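Working Alongside a Gripper: Changes in Staff Tasks at Argate
Student project report, submitted Feb 1, 2020
Group members: Morenike Briggs, Lakmal Sikder, Ibrahim Dauda

3. What we found

Argate prepares and resets rented apartments. Before the robot came in, each kitchen was done by 2 people. One cleared and sorted the counter, the other wiped down and checked the list. Now the robot does part of the clearing and one person stays in the room with it.

We interviewed 7 employees in May. Most said their arms and backs were less tired at the end of a shift. Several also said the day had become quieter, and they missed having someone to talk to. New hires used to learn by working next to an older colleague, and the company has not replaced this with anything.

The job title did not change, but the work did. Staff now spend much of a shift watching, stopping the arm and moving things it cannot hold. Pay stayed the same. Two of the people we spoke to thought watching was harder than lifting.

4. The work at hand

Both pictures show the gripper by the white marble surface.

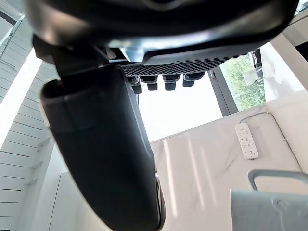
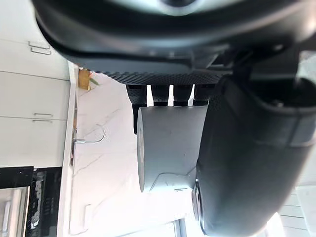
Folasade Igwe read our draft and disagreed with section 3. She wrote that we made the old job sound more social than it was, and that on busy days the two people in a kitchen hardly spoke. She agreed about the training, and asked us to put the question of pay first.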